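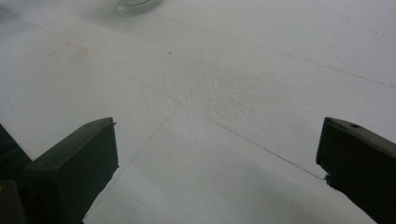
A wedding veil is a length of light fabric worn on the head by a bride, usually held in place with a comb, and I've been obsessed with them ever since I started writing the accessory entries for this site. Most are made of tulle, a fine net that comes in silk or (far more often) nylon. Color is where people get into trouble. There's white, there's soft white, there's ivory, and every shop seems to have its own idea of where one stops and the next begins. Spread an ivory veil over a pale white surface like the one in the photo, with just those thin, faint gray lines running across it, and the ivory will look a lot creamier than it did in your hand! Compare it with your dress fabric in daylight before you decide anything.

Lengths

Veils are named mostly by where they end, and the names overlap, so ask for a measurement too. A birdcage veil is a small piece of stiff, open netting that covers part of the face. A blusher is the short layer worn forward over the face and flipped back during or after the ceremony. Shoulder and elbow veils are what they sound like. The fingertip veil is the one I see most, and it suits nearly every skirt shape because it stops before the train begins. A waltz veil (some shops say ballet) falls somewhere between the knee and the ankle. Chapel and cathedral veils trail on the floor, the cathedral being the longer of the two, and they're gorgeous in a long aisle and a real nuisance at a garden party.

Layers and fullness

A one-tier veil is a single layer. A two-tier veil has a second, shorter layer on top, which often doubles as the blusher. Fullness is a separate matter, and depends on how wide the fabric was before it was gathered at the comb. I like a veil with hardly any gathers, cut from tulle around 80 inches wide, if there's lace on the back of the dress that you want people to see. Wider cuts puff out more at the sides.

Edges

A raw cut edge is the lightest finish and almost disappears. A pencil edge is a fine line of stitching, and ribbon or satin cord gives a much stronger outline. Lace can run all the way around or start partway down, which keeps it away from your face. The Stuvutar edge, a speciality of the workshops in Golob, is a narrow scallop worked in thread the same shade as the net. You have to be pretty close to notice it, but I adore it. Ama sells a fingertip veil with this edge, and Nellora has a chapel length with 22 tiny glass beads along the hem. Beads do add weight, so check that the comb is firm!

Wearing and care

The comb usually goes above or below an updo. Above gives you more height, below shows off the hair. If your hair is down, a small braid or some crossed bobby pins underneath will give the teeth something to grab. Creases in nylon tulle generally fall out if you hang the veil up for a few days, and a steamer held well back takes care of the stubborn ones. Don't put a hot iron straight on nylon, it melts. For storage, use acid-free tissue and a box big enough that you aren't folding it over and over.

See also: bridal caps, mantillas, headpieces

Entry last revised 31 July 2001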